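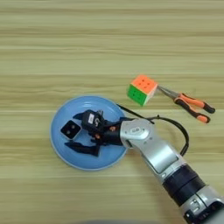 6.3 When the hand will not let go, or lets go too soon

Most dropped objects get blamed on the grip force setting. In our experience that is seldom the cause, and turning it up can do more harm than the drop did. Work through these steps before you touch it.

1. Press Hold on the pendant. Do not trust the "Idle" message by itself — it has been shown while the fingers were still closing.

2. Keep your own hands off the table until the Hold lamp is steady.

3. Look along the cable where it leaves the back of the hand. If it pulls tight at any point in the reach, stop here and go to section 6.5.

4. Open the log and find the last fault. Code 17 means a finger stalled. Code 18 is meant to mean a slip, but it also turns up when nothing has slipped, so treat it as a hint only.

5. Repeat the move at the lowest speed, with the same objects in the same places.

CAUTION: An object held in a tool can fall without any fault being logged. The hand senses the tool handles. It has no idea what is in the jaws.
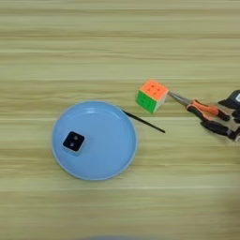

Figure 11. Puzzle cube held in pliers over the table, plate to the left.

6. If the object drops again, note the arm position and the speed. Leave the grip force alone.

Note: The Arnetti release notes say the early release fault is cured. Karthik Barua saw it again in February with the new software loaded, so we are keeping this section in.

Send the log and your notes to Sarahí Cuevas at the Cekville workshop.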